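Home | Syllabus | Notes | Readings | Forum

Unit 6. Gathering examples for a learning system
Course notes, Barnow, updated October 24, 2021

In the last unit we spoke about the model. Now we speak about what it eats. Our task is named Gumis: the robot handles a shopping basket near a vegetable stand. Each example is one recorded try, with camera view and arm positions saved together. Every group must bring 20 good examples before November.

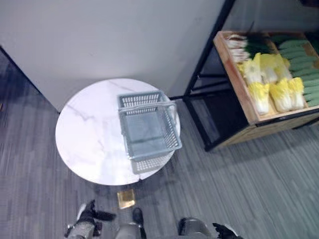 Please vary the start. If the basket always begins at the same angle, the system learns the angle and forgets the basket. Turn it a little, or move it closer to the rim of the table. Write each change in the log before you record. A failed try is also kept, but with its own label, and you do not mix it with the good ones. The set now has 117 examples, and I would like to reach 200.
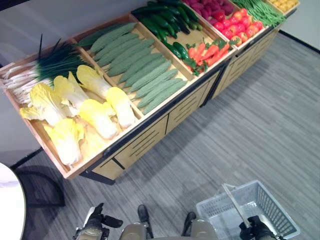
One student wrote on the forum that 200 examples of slow, careful motion may teach less than half as many with small mistakes and corrections. I agree in part. A correction is useful when the log says where it starts.

For next time, read the Dilgate handout, sections 2 and 3.

3 comments | 5 shares
Contact the course office | Back to top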